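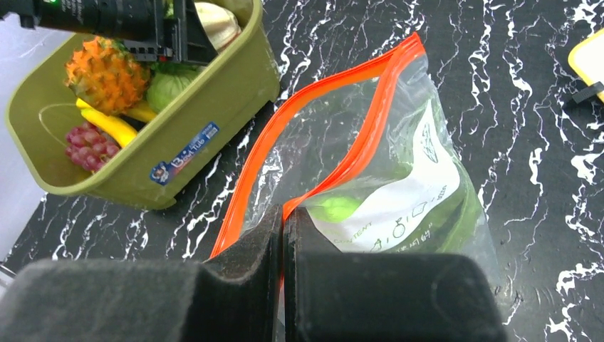
Photo: Siiri Jankauskaitė / Irnirstead

Sorting and Bagging Play Food for a Lending Shelf

Play food sets lose pieces faster than any other toy type on a lending shelf. The method on this page keeps each set together in one tub, with small pieces held in zip-top bags inside it. It was written for the toy shelf at Irnirstead and works the same way at home or in a classroom.

What you need

One open tub per set, wide enough at the rim to reach in with a full hand
Clear plastic zip-top bags with a colored seal
Plain white card or paper for inserts
A fine-point permanent marker
Mild dish soap, a bowl, and two dry towels

Choose clear bags. Frosted bags hide the contents and have to be opened at every check. A seal in a strong color, such as orange-red, shows up against a dark counter and makes a gap in the closure easy to find.

Step 1. Empty and sort

Tip the set onto a clear counter. Make two groups: large pieces that go straight into the tub (pineapple, banana, grapes, cabbage), and small pieces that go into a bag. The dividing line is a closed fist. Anything smaller than your fist is bagged.

Put cracked pieces and pieces with peeling paint in a separate pile. Do not return them to the set.

Step 2. Wash and dry

Wash hard plastic pieces in warm water with a few drops of soap. Wipe wooden pieces with a damp cloth only. Hollow pieces take in water through the mold seam, so squeeze them over the sink and stand them seam down on a towel overnight. A piece bagged while damp will smell within a week.

Step 3. Prepare the insert

Cut a card slightly narrower than the bag. Write the set name on the first line and the shelf number below it. Add a line drawing of each small piece for children who do not read yet. Outline drawings are enough.

Slide the insert in before the toys. It should lie flat against one wall of the bag with the writing facing out. If it goes in last, it bends around the contents and the text cannot be read.

Step 4. Fill the bag

1. Lay the bag flat with the mouth away from you.
2. Hold the lower part of the bag against the counter.
3. Spread the two seal strips at one end until there is an opening.
4. Pass the pieces in one at a time and push them to the bottom.
5. Stop at two-thirds full.

An overfilled bag pulls on the seal and opens in the tub. Use a second bag and mark both inserts "1 of 2" and "2 of 2."

Step 5. Close and test

Press the air out with the flat of your hand, starting at the bottom. Run thumb and finger along the whole seal. Turn the bag upside down and shake it twice. If the seal parts, check for grit in the track, wipe it, and close it again. Replace the bag if it parts a second time.

Step 6. Load the tub

Place heavy pieces first, then long ones such as the banana along a side wall. Lay bags on top with the inserts facing up. Nothing should stand above the rim if tubs will be stacked.

Labels on the tub

Put one sticker on the front face, below the rim. Tubs that held something else should have the old label removed or covered. A tub marked "Book Tub" will be returned to the book corner by anyone who goes by the label. Warm the sticker with a hair dryer for 20 seconds, lift a corner, and peel slowly. Rub off the residue with cooking oil, then wash with soap.

Safety

Keep empty bags out of reach of small children. Sets with bagged pieces should be opened by an adult, and the bags kept on a high shelf until cleanup.

Page maintained by Rizwan Afridi. Last revised March 25, 2022.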